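## 3.2 Handling of thick-pile items 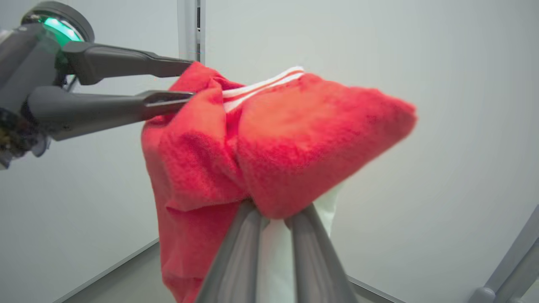 *Last changed: Thursday, August 18, 2022*

**Figure 4.** Red item with a soft, fuzzy surface, held at two points. The left side hangs in a long drape with a fold across it; a thick lobe projects to the right.

The Grandine set holds 695 household textiles, of which 560 were kept after sorting. Thick-pile items were treated as a separate group, as they do not crease in the same way as sheets or shirts. When such an item is lifted, the cloth tends to bunch near the hold and fall in broad, rounded folds (Figure 4). Thin cotton gives narrower folds under the same hold.

We scored each item on the five-step Kleinschmidt scale, where 5 stands for a bundle with no visible flat area. Almost 29 per cent of the thick-pile items received the top score. Two raters worked separately and then compared their sheets – where they differed, the lower score was used.

Hems were hard to find by eye in this group. The pile hides the stitching, and a fold can easily be taken for an edge. For this reason hem position was left out of the scores for thick-pile items, though it is kept for all other groups in Table 2. Items washed before December were scored again after drying flat, and the second score is the one reported.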